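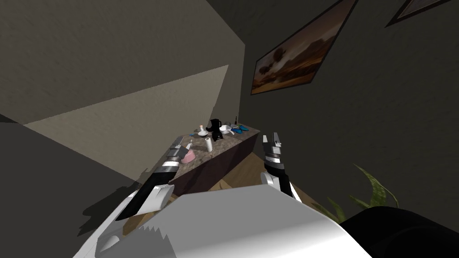 I got to the Rumora open day a bit after ten with a thermos, a notebook and a very specific plan, which was to try every gripper they'd let me near and come home knowing which one I'd ask for. We've been putting off that decision at our shop since August and I was sick of reading spec sheets.

For anyone who hasn't been, Rumora is out at Ilstead, past the grain elevators, in the old print works. Parking is on the gravel at the back (the sign on the road sends you to the front, ignore it). You sign in, they give you a sticker with your bay number on it, and then you mostly wander. There were 156 names on the sign-in sheet ahead of mine, and I'd say most of them were headed for the coffee.

I started in the simulation bay, and I'm glad I did! They had a two-armed robot set up in a simulated kitchen, and you could sit down with a pair of hand controllers and drive it. Same kitchen, same long stone counter, same bits and pieces on top, and you could swap the end of each arm from a menu. I spent way too long in there. My first go was terrible. I kept overreaching with the left arm and forgetting I had a right one, so it just stood there with its fingers in the air while I fussed over the dishes.

The two grippers I wanted to compare were the Chmielewska parallel jaw, which has flat, stiff fingers, and the Werkonura, where the fingers give a little when they meet something. On paper the Werkonura ought to be the friendlier one for kitchenware. In my hands (remember I'm clumsy) it was nicer on cups and worse on anything thin. The jaws kept settling a bit off where I'd aimed, and with a skinny handle that's the difference between a grasp and a poke. The Chmielewska did just what I told it, including when I told it something dumb.

Plates were the hard part for both. You come down from above, your own gripper blocks the view, and you're guessing at the rim. I asked to switch to the wrist camera and it helped a lot, though you lose all sense of where the rest of the arm has got to. One of the other visitors drove with both views up side by side and was miles better than me.

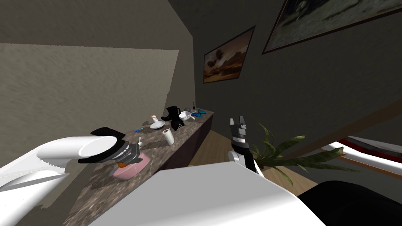

Can you really judge a gripper from a simulation?

You can judge the reach, the finger shape and how much of your view it blocks, but I wouldn't trust it for grip strength or slippery surfaces until you've tried the real hardware on your own parts.

Which brings me to the bench next door, where they had both grippers on real arms. I'd brought a bag of our own stuff, mostly jar lids and a couple of brackets, and they were good sports about it. The Werkonura surprised me on the lids. It was slower to close but I didn't drop a single one. The Chmielewska was quicker and I dropped two, both my fault, both by coming in crooked. The price on the card for the Chmielewska was $1795 without the mounting plate, which stung less than I'd expected. The Werkonura card just said to ask, so I asked, and was told somebody would email me. Nothing yet.

After lunch (egg salad, fine) I went back to the simulator for another turn, this time on the wrist camera the whole way through, to see if I'd get used to it.

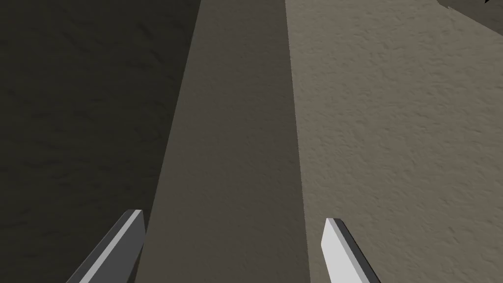

The trouble with working only from the wrist is that you get lost so easily. Turn a little too far and there's nothing to tell you which way the counter is, so you back up, swing around, overshoot and do it again. A wider lens would fix some of that. I asked about it and they do have one, but it wasn't loaded that day. What did get easier was judging the gap between the fingers, and by the end I was lining up much better than I had in the morning.

So I'm leaning Chmielewska for our brackets, with a wrist camera plus a fixed one up high, and I'd like a longer loan of the Werkonura before I rule it out for the lids. The loan form is at the front desk, bottom tray. Bring your own parts if you go, and a sweater - the bench area is freezing.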